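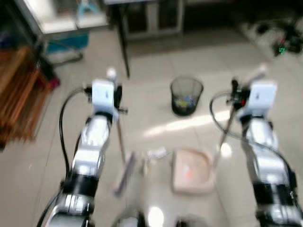
Call for participants: indoor air and floor dust study, Drisari building

Skandow is recruiting adults who work in the Drisari building for a study of settled dust in shared indoor spaces. The study runs for 6 weeks, starting in October. 19 places are open.

What participation involves

Each participant keeps a passive dust collector at their desk or workbench for the full period and fills in a short log at the end of each shift. The log covers hours present, windows opened, and any sweeping or vacuuming nearby. Collectors are exchanged by study staff once a week. Participants do not handle the filters.

Eligibility

Applicants must be 18 or older and present in the building at least 4 shifts per week. People with a diagnosed respiratory condition may apply but should state this on the form. Staff of the cleaning contractor, Gruledau, are eligible under a separate consent sheet.
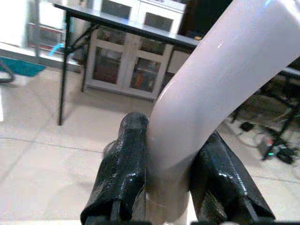

Nabila Nugroho asked whether a participant who changes floors partway through has to withdraw. Withdrawal is not required. The collector moves with the participant, and the date and new room number are entered in the log.

Compensation

Participants receive $96 on return of the final log. Partial payment is made for complete weeks only.

Data handling

Logs are stored under a participant code. Room-level results will be released to all occupants. Individual results are sent on request.

How to apply

Forms are available at the Raju entrance desk, open from 7 a.m. Return the completed form to Slamet Tambunan, study office, ground floor. Applicants will be notified in writing.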